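Plernska, first impressions

I have played Plernska for 15 hours now and I think I can say something about it. It is a small puzzle platformer from Grellus, and you guide a lamp keeper through a flooded town.
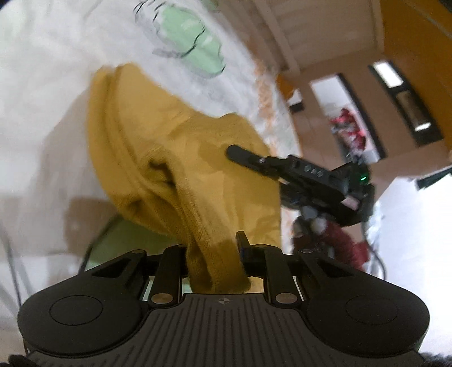
A mustard-yellow cloth.

The controls are good on the pad - better than in Budico, which had the same jump but slower. There are 16 levels, and each has up to three hidden doors. I found the first doors easily, but the later ones made me quite angry.

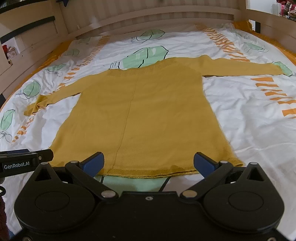 The music I like less. It repeats too often, and in the bell tower I turned it off and listened to the rain. The boss there, Fawzy, took me a whole evening - his second attack comes without any warning sound. 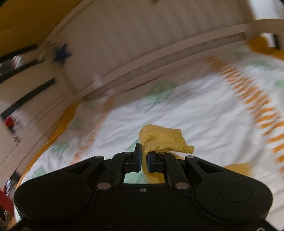
Does the game save in the middle of a level?
Only at the lamps, so light each one before you go further.

I will write again when I have finished the last level.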